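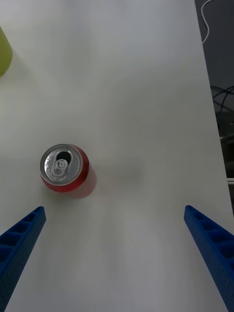
Drenine is a small company that tests and repairs gripping equipment for robot arms. We work from one floor of a former print works in Lornwood, and most of our customers are firms that pack, sort or handle light goods. Much of our bench work is done with ordinary household things, and the drinks can is the one we go back to most. A can that has been opened, with the tab lying flat and the hole showing in the lid, is a harder test than a sealed one. The wall gives way much sooner once the pressure has gone. It also has to be picked up from wherever it happens to stand, and if it is nearer to one finger than the other, that finger gets there first and pushes. Most of what we know about bad grips began with that push.

How we started

The company grew out of a fault. Four of us were working for a packing firm when a gripper on one of the lines began to crush things. It had run for 3000 cycles without trouble. Then it closed harder than it had been told to and went on doing so, on and off, for the rest of the shift. The controller reported normal force throughout. The line was stopped after a fitter reached in to clear a jam and had two fingers pinched. He was bruised and back at work the next morning, but the guard door had been open and the arm should not have been able to move at all.

There were two separate faults. A cable to the force sensor had been bent too tightly where it passed the wrist joint, and a broken strand inside it made contact only in some positions. When the contact was lost the controller kept using the last good reading, so it believed it was still holding gently. The second fault was in the door switch, which had been bridged during an earlier repair and never put back. Neither had been written down anywhere.

We were asked to write the report. It ran to 14 pages, and afterwards other sites began sending us their own grippers to look at. Drenine was set up the following year.

What we do now

We take in grippers that drop, crush, stick or misreport, and we find out why. Each one is run on the bench for 500 closings before we open it up, so that we have a record of how it behaved when it arrived. Cables are flexed through the full range of the wrist with a meter attached. If the fault doesn't show, we say so in the report and return the unit with the readings. We don't guess.

We also make the Driditz, a small board that sits between the force sensor and the controller. If the signal stops changing in a way that a real signal would not, the board opens the stop circuit and the fingers hold where they are. An early batch was too sensitive and stopped machines that had nothing wrong with them – we replaced those boards free of charge, and the fault is described in the notes supplied with the current version.

Safety visits

Our visits cover guard doors, stop buttons, cable runs and repair records. We ask to see the door switches working, with the machine live, before anything else is discussed. Bridged switches are still the most common thing we find.

Ketilsson, who make our machined parts, share the building with us and handle deliveries for both firms. Please mark parcels for Drenine clearly and put the fault sheet inside the box. Grippers should be sent with their own cables, even if the cables look sound.

Page last revised 31 August 2018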